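Thursday, October 25, 2018
By Fouzia Rana, Geert Postma and Jianguo Xia
7 min read
12 shares | 3 comments

4. Putting the shopping away

4.1 Task and setting

Of the chores in the Bralldale trials, sorting fruit and vegetables gave us the most trouble. Folding flat cloths and stacking cups can be practised with objects that keep the same shape all day. Produce varies within a single bag, it bruises, and a grip that suits an apple will crush a grape or slide off a leek. A helper in a home kitchen or a greengrocer's back room would meet all of these in one morning.

The task was to move loose items from the table into an open basket, one at a time, without dropping or marking them. A person drove the arms for the first stage of the study, and the recorded movements were then used to train the controller, which we call Sowa. Training used 422 recorded runs. Testing used a further 80 runs, all carried out in February with produce bought on the day.

4.2 What counted as a success

Earlier work by Czerwiński and Cárdenas scored a run as good if the item ended up inside the container. We kept that rule but added a check for damage, made by hand after each run. A split grape was scored as a failure even when the rest of the bunch was sound. Of the 80 test runs, 49 met both conditions.

Round, firm items were the easiest. Long items were often picked up too close to one end, so that the free end swung down and struck the rim of the basket. Leafy items hid their own stems from the cameras, and the controller tended to close on the leaves.

4.3 Sharing the work between two arms

Both arms can reach the middle of the table, and the basket can be placed on either side. In the layout of Figure 3 it stands towards the upper left of the work surface, under the left gripper, while the right gripper is open near the centre.
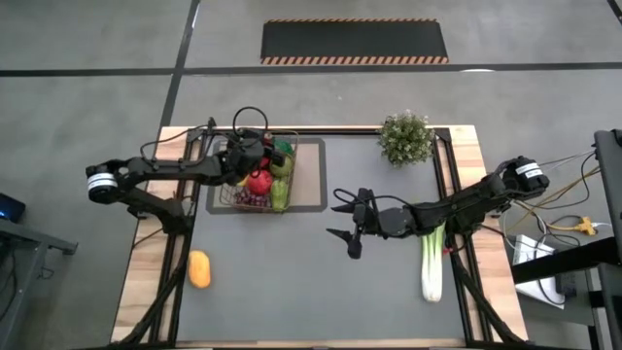 Figure 3. Two-arm table with produce in a wire basket and further items on the work surface.

Passing an item from one arm to the other was slower than we had hoped. Most of the lost time came from waiting, as each arm held still until the other had cleared the shared space. A person doing the same job reaches across without a thought and steadies the basket with the free hand. Sowa never learned to steady the basket, and in several runs the basket shifted when an item touched the rim.

We would not yet leave the system alone with a week's shopping. It may be of use sooner in a shop, where one kind of item is handled for an hour at a time and a member of staff is close by. Section 5 repeats the test with a softer fingertip.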